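Shop > Kitchen & Pantry > Boards > Cever Board, large

We use cookies to keep your cart working and to see which pages get read. Accept / Manage settings

Cever Board, large
Item 211
In stock, ships from Leltholm

Big plain cutting board for people who cook every night. Side grain, pale, oiled twice before it leaves us. No juice groove, no handle cutouts, no logo burned in the middle where you want to chop. Two good faces, use them both.

Long enough for a whole loaf plus the knife. Fits across most sinks, measure yours first pls, we get a lot of returns over that.

What you get
- one board
- 20 ml sample tin of Hasano board oil (enough for one coat, maybe two if you're stingy)
- care card
- cotton bag, not a fancy one

Why we stopped doing the groove. People asked for it, we made it for two years, then the same people wrote in saying crumbs get stuck in it and it never drys right. So it's gone. If you carve a lot of roasts get the Sarantis tray instead, it has a proper well and a lip. Different page.

Feet: none as standard. Screw-on rubber feet are an add-on, set of four, pick them at checkout. With feet you lose the second face obviously. Ourania Andreadis, who does our finishing, leaves hers flat and puts a damp dishcloth under it. Works fine on stone, works fine on laminate, slides a bit on steel.

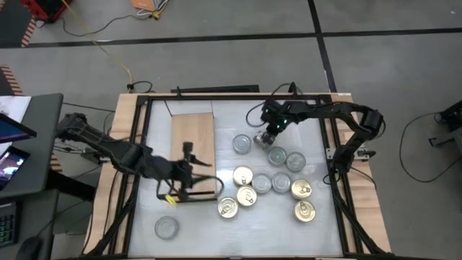
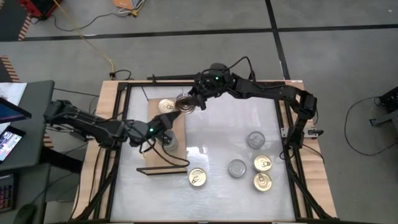

Oil. Before first use, again after a week, then once a month or when it looks thirsty. Pour a little on, rub with the grain, leave overnight, wipe off what hasn't gone in. Do the ends too, the ends drink the most. Don't use olive oil or sunflower oil, they go sticky and then they smell. Food safe mineral oil from the drugstore is OK if you run out of ours.

Washing. Warm water, drop of soap, rinse, stand it on edge. Never flat on the counter while it's wet or you'll get a cup in it. Not the dishwasher. Not once. We can tell.

Stains
Beet, turmeric, cherry: coarse salt and half a lemon, scrub, wait ten minutes, rinse. Onion smell: same thing. Dark ring from a wet pan, that's down in the wood a bit, sand it out with fine paper and re-oil the whole face, not just the spot or you'll see a patch.

If it warps
Happens, mostly first winter with the heating on. Lay it hump side up on a damp towel overnight, then stand it on edge for a day. Usually comes back. If it hasn't after two goes, write to us and we'll sort something out.

Warranty is 36 months on splits and glue joints. Doesn't cover knife marks (it's a cutting board), burns, or anything that's been soaked.

Resurfacing: send it back any time and we'll plane both faces, round the edges again and re-oil. You pay postage and a flat fee, see the services page. Comes back a hair thinner. Most boards will take this three or four times. Turnaround is a couple weeks, longer in May when everyone remembers they own a grill.

Color. Every board is different, some are nearly white when new, some have a pinkish streak. All of them go more honey after a year or so. We can't match a board to one you already own so please don't send us a chip of paint, somebody did.

This batch is 600 boards and when they're gone the next lot is probably after summer. Smaller size is already sold out, you can leave your email on that page for a restock notice.

Order before 2 pm and it goes out same day. Heavy parcel, so the carrier may want a signature. Pick up from the Leltholm shop is free, ring the bell on the side door.

Comments (20)
Shares: 36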